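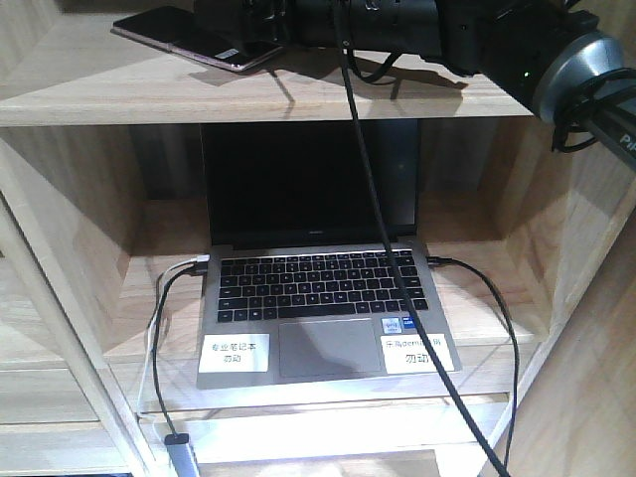
Photo: Zinhle Baloyi

Section 7: Enrolling on your first evening module

Welcome back! If you've got this far, your Altia student account is already open and you're ready to choose something to study, which most of our part-time learners tell us is the nice bit (do put the kettle on first, the module list is a long one).

1. Sign in to Altia and choose My Study, then Add a Module.
2. Pick your programme from the list. Evening certificates are under Harkness Centre, and the part-time diplomas have a page all to themselves.
3. Have a good read of the module outline, and especially the entry requirements, before you press Reserve.
4. Choose how you'd like to pay. You can pay the full £319 in one go or spread it over the term.
5. Press Confirm and wait for the green tick.

Note: A reserved place is held for 17 days. After that it goes to the next person on the waiting list.

Caution: Please don't press Confirm twice, however slow the page seems! You may be enrolled twice, and the refund has to go through the fees office by hand.

If your module is full, choose Join Waiting List and carry on to Section 8, where we go through transferring credit from earlier study.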